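4. Setting up the moisture probe in a screed floor

I wrote this section after Þórarinn Bisgaard rang me for the third time from the Rirkgate job, so if it sounds like one half of a phone call, that's what it is. It covers the Prorwood probe and sleeve in a sand and cement screed. For anhydrite screeds, go to section 6 first, as the sleeve sealant is different.

4.1 Before you drill

1. Switch the heating off in the room and leave it off until the reading is done. Underfloor pipes too, please!
2. Mark your hole at least 500 mm from any wall, door or radiator pipe.
3. Check the pipe layout drawing. If there isn't one, stop and get the floor scanned.
4. Put the reader, the probes and the salt pots out on a clean worktop and let them come up to room temperature.

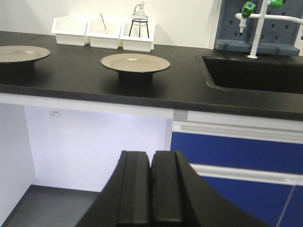 Two dishes on the worktop, with white bins against the wall.

CAUTION: Never drill on the strength of somebody remembering where the pipes went. I did it once and I still get teased for it.

4.2 Fitting the sleeve

5. Set the depth stop on your drill. I take it from the design drawing, at the fraction of the screed thickness your test standard asks for, and then I check it again with a bit of wire in the finished hole.
6. Drill dry, on a slow speed, with no hammer action if the screed will let you get away with it. A hot hole gives you a silly reading.
7. Vacuum the hole, brush it, vacuum it again.
8. Push the sleeve in with a slight twist until the collar sits flat on the surface.
9. Run a thin bead of sealant round the collar and press the cap on.

NOTE: The 145 mm sleeve is for thick slabs. You can trim it with a fine saw, but trim the bottom end only (the top has the thread, and yes, people do cut it off).

4.3 Checking the probe with the salt pot

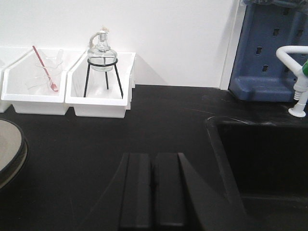
The salt pot is the bit most people skip, and I do wish they wouldn't, as it's the only way to know whether the probe is telling you the truth. You put salt and distilled water in the little pot, stir it to a damp slush and let the air above it settle. I mix mine in a clear glass beaker and spoon it across afterwards, and a long rod like the red-and-white one leaning in the beaker here gets right down to the bottom, where the dry lumps like to hide. Keep the slush well below the shoulder of the pot. If any of it touches the probe tip, the filter has had it and you'll be ordering a new one from Sethi.

10. Screw the probe into the pot, finger tight.
11. Leave it until the figure on the reader has stopped moving for 15 minutes.
12. Compare the figure with the one printed on the pot label. If they differ by more than the limit on your probe's certificate, don't use that probe.

4.4 Taking the reading

13. Take the cap off the sleeve, drop the probe in and close the gland straight away.
14. Wait. Overnight is good, and a whole Sunday with the site shut is better still.
15. Write down humidity, temperature, hole number and time, all on the same line of the sheet.
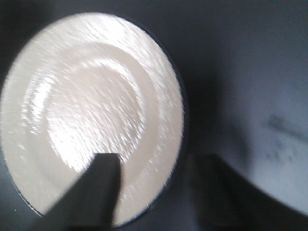

16. Put the cap back on and leave the sleeve where it is, because you'll want that same hole for the next visit.

One reading tells you very little, by the way. I like 10 days between visits, and I plot the lot on squared paper so I can see the slope. Zoltán Fülöp does his in the Sunorov logger software and gets much prettier graphs, but our floors dry at the same speed.

CAUTION: Don't let anyone lay flooring because the surface looks pale. Screeds go pale on top long before they're dry underneath, and in February, with the windows shut, the gap can be weeks.

If the reader shows three dashes, see 7.2 (usually the cable).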